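Household Systems, Unit 4: The Catch-All
Handout to go with the Sunday session

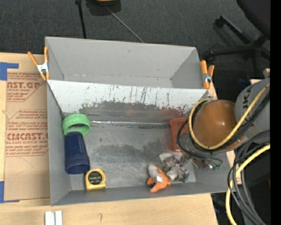

Fig. 1. A metal bin holding, among other things, a green cap, a dark blue cup and a yellow tape measure.

Every home has a place where things go when no one has decided where they go. In most kitchens it's a drawer. In mine it was a drawer, then two drawers, then a cabinet, and for one bad winter the oven. The trade word is "catch-all." Your family may have used a ruder one.

Last unit we covered things with a known home (forks, coats, the good scissors). This unit is about the rest.

1. How a catch-all starts

It starts with one object you're holding while you're on your way to do something else. You set it down. The spot you picked now has a precedent, and household objects follow precedent more strictly than most courts. By the end of the week there are batteries.

Please don't write in your homework that you "chose" the location of yours. I have read a lot of these and no one has chosen one yet.

2. The four kinds of contents

For the worksheet, sort everything into:

a) Tools in exile. Things that work and have a proper place, and aren't in it. Tape measures are the classic case. A house may own several, all in rooms where nothing needs measuring.

b) Parts. Caps, lids, knobs, feet, the little bag of screws that came with the shelf. A part is kept on the theory that its owner will turn up. Give it until the end of the course.

c) Paper that used to matter. Warranties, takeout menus, the instructions for a phone you traded in. If the Vilden dishwasher is gone, the Vilden booklet may follow it.

d) Hostages. You don't want it, but somebody gave it to you, and they visit.

Students always ask for a fifth kind, "misc." The whole thing is misc. That's how we got here.

3. The Pranorum method, and what's wrong with it

Some of you have come across the Pranorum method, most likely from a relative. You empty the catch-all onto a bed, pick up each item, and say out loud when you last used it. Anything you can't date is thrown out.

It does work on paper. It fails on parts, because a spare fuse has never been used and that's what makes it a spare. It also puts the pile on your bed, and around 10 at night you'll find that you've put it all back in the drawer so you can lie down. My own attempt removed 2 rubber bands.

4. What we'll do instead

Set a timer for 30 minutes. Do not empty the container. Take out tools in exile only and walk each one home. Stop when the timer goes, even if you're enjoying yourself (this has been reported).

Next day, parts. Put them all in one clear jar with the month on the lid, so if you start in April, write April. If a part hasn't found its owner by the same month next year, the jar goes out unopened. Opening it first is how people lose an afternoon.

Paper on day three. Hostages we leave for Unit 6, which also covers guest towels.

5. On size

A catch-all fills to its edges and then stops being noticed. I went through mine with a notepad once and got 82 items from a drawer you could cover with a cookie sheet. The fix is a smaller drawer. Students who went out and bought a large divided organizer (the Kong is popular, and so is the Aro with the sliding tray) came back a month later with a large divided mess, plus a receipt in category c.

So no purchases before Unit 5. A shoebox is fine. If you have no shoebox, look in the catch-all.

6. Terms you'll need

Drift: the movement of an object toward the catch-all over several days, usually by way of a windowsill.

Sediment: whatever is left at the bottom when everything with a name has been taken out. Don't sort sediment. Tip it into the trash and look away.

Amnesty: one item per person per year that stays, no questions asked. Mine is a key.

Homework

Fill in the worksheet for one container only. Pick the one you'd least like me to see. Bring the jar if it will fit in your bag, lid on, and leave the sediment at home.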